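Home » Shop » Handheld Grippers » Nomirden Pair

Nomirden Handheld Gripper, Matched Pair (left + right)

Ships in 4 working days. Comes with both units, both wrist straps, cables and the Stetano logging software license.

I get asked which handheld grippers I'd buy with my own money, and for two-handed work it's this pair. I run the little bench over at Dunmore where we try things before they go in the shop, and I've had the Nomirdens on my hands more than anything else we stock. I also had the Titby set in for a good long stretch right beside them, so you're getting a real comparison and not just the spec sheet read back to you.

First thing you notice is the size. They're compact, the housing sits in your palm, and you steer with your whole forearm the way you would with a pair of kitchen tongs. The Titby has a longer neck and a pistol handle, and some folks love that! I found it pushed my elbows out, and on a small table I kept bumping one unit into the other. If your tasks are all single-arm pick and place, you may never care. Once you start doing two-handed stuff you'll care a lot.

Jaw travel is adjustable on both sets. On the Nomirden you turn a collar, on the Titby you swap a spacer (keep the spare spacers in a jar, they're tiny and they roll).

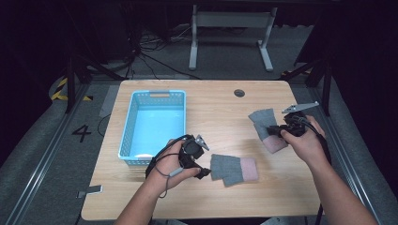

Knitwear is my favorite test for any gripper and I use it on everything that comes through the door. Boxes and bottles are easy, pretty much any jaw will hold a box. Cloth is where you find out if the tips close evenly, because a gap the width of a fingernail will let one layer slide right out. My standard setup is gloves and a plastic basket on a wood-top table, and the glove I like best is a grey one with a pink ribbed cuff. The rib and the flat knit behave like two different fabrics, so I go for the spot where the grey meets the pink, and a weak gripper gives itself away right there. The Nomirden tips got hold of that seam on the first try more often than the Titby ones did. The Titby did fine on the cuff itself and tended to skate over the body.

The basket matters too, by the way. Use one with holes in the walls. Jaws love to snag in perforations and you want to learn that on the bench, before you've recorded a whole day of it.

Cables. OK, this is my one real complaint. Each unit has a cable that runs back over your hand, and for the first hour you will be aware of it every single minute. Put the strap on snug, route the cable down the outside of your wrist, and leave enough slack that you can reach the far edge of the table without a tug. Jhair Condori, who does most of our long sessions, wears a thin sweatband under his and swears by it. I don't bother. The Titby cable leaves from the back of the handle and stays out of your way better, I'll give them that one.

Battery: there isn't one, both sets run off the cable. I know people ask for wireless. I've tried two wireless grippers (neither is in the shop) and I got tired of charging them in the middle of a task.

Durability has been good. I keep a log, and our demo pair is at 517 recorded runs with one replacement set of tips. Tips are sold in packs of 50, which sounds like a silly amount until you have a few people working. They pull off with your fingers, no tools.

Setup notes from my bench:

Plug in the left unit first, then the right, or Stetano labels them backward.
Leave the sample rate at 200 for cloth. Higher just fills your drive.
Close both jaws fully before you hit calibrate.
Check the screws on the mounting plate once a week.

Who should skip it: if you've got really big hands, come try them on first. The thumb rest doesn't adjust and there's only one size. A new shell with a sliding rest is supposed to be ready in August and I'll list it separately when I have one to test.

Want just one side? Single units are on the Handheld Grippers page, left or right, same price either way. Spare straps and extension cables are under Accessories.

Last updated Mar 18, 2021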